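2018年3月25日，赶稿，录音还没听完第二遍，先发。

地点是学校后楼的机器人社活动室，门上贴着队名：Gritero。社员们做的是一套认路的小程序，装在一台叫 Brilla 的遥控车底盘上，目标是参加八月在 Lerum 的学生自动驾驶赛。我去的时候午饭刚过，桌上有泡面味。聊了一个下午，受访的几位社员都不愿意署名，说“写社团就行”，那就写社团。

先问为什么做这个。负责视觉的那位社员想了半天：“一开始就是想让它别撞墙。”后来不撞墙了，开始想让它走直线，再后来想让它走弯道。走弯道这一步卡了整整一个寒假。

“直道谁都会，”这位社员说，“弯道你得提前知道它要弯。车头到了再打方向，晚了。”

程序分两块。一块找路面，一块找线。找路面的那块写得早，代码很乱，注释里还有骂人的话，社员翻给我看，又很快划过去了。找线的那块重写了3遍，现在这版叫 Yazzie，名字怎么来的没人肯讲，只说跟一次通宵有关。

控制那边又是另一批人。两边吵过架。控制组嫌视觉组给的数据抖，视觉组嫌控制组什么都往他们头上推。“吵完去吃麻辣烫，回来接着吵，”控制组的社员说，“后来约好了，每次吵架先看日志，看完再开口。”管用吗？“一半吧。”

指导老师管得不多，主要是批经费和锁门。经费的事社员们不想多谈，只提到底盘坏过2次，第2次是从楼梯上滚下去的，转向舵机整个换掉。

然后聊到素材。校内那条环道早就跑腻了，地上的线是自己贴的胶带，又直又白又干净，程序在上面怎么跑都对。要练真的，得看真的路。

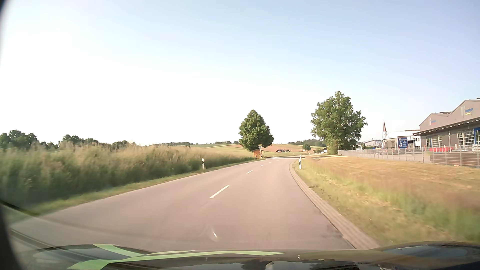 社团的标注课放在晚上，新社员进来头一件事就是学画线，一帧一帧画，画到眼睛发酸。带课的社员把规矩讲得很细：虚线要一段一段标，远处再小也不能连成一条。乡间公路尤其考人，像这条两车道，近处那段白虚线又长又斜，到弯道跟前只剩几个小点，新人常常就懒得点了。“可是弯往右拐，恰恰要靠那几个小点看出来，”带课的社员说，“少标了，Yazzie 就以为路一直往前。”右边路沿那条有纹路的窄铺面也容易标错，有人划进车道，有人划进草地，后来规定单独算一类。路边带黑圈的白色反光柱也要标，弯道上它们能帮忙提示路沿在哪儿。还有左边天空那一大片过曝的白，拿来问新人最合适：你觉得程序在这儿会怎么想？

答得五花八门。有人说会当成墙，有人说会当成雪。带课的社员说答错没关系，肯猜就行，猜完自己去跑一遍看结果。

车头也是个麻烦。引擎盖反光，里面有天有树，早期版本把盖子上的浅绿条纹认成了车道线，“理直气壮地沿着自己的车头开”，控制组的人说到这儿笑得停不下来。视觉组的人没笑。现在的办法很土，画面底下一块直接遮掉不看。我问会不会遮多了，视觉组说会，近处的虚线有时候跟着没了一截，还在调。

问到比赛。赛制他们背得很熟：5个路段，每段单独计分，中途不许碰车。最怕的是逆光那段。太阳低的时候路面颜色会变，灰里发粉，找路面的程序一下子就没了底气。有人提议换相机，没钱。有人提议早上不跑，赛程又不是自己排的。最后决定多找低太阳的素材来练，笨办法。

“笨办法我们最拿手，”视觉组的社员说。

再问新人多不多。多，走的也多。开学时活动室站不下，画线画到第二个礼拜就松快了。留下来的未必编程最好，有一位之前连命令行都没打开过，现在标注最快，还给标注工具写了个快捷键，全社都在用。

那位社员正好在旁边，戴着耳机，我问怎么坚持下来的，摘下一只：“就，听歌。”又带回去了。

临走看了一次试跑。走廊里，胶带弯道，Brilla 第一圈压线，第二圈停在半路不动了。控制组和视觉组同时开口，又同时闭嘴，去看日至。我等了一会儿，日志还没翻完，天黑了，我得赶车。八月之前他们说会再叫我去看一次，到时候补一篇。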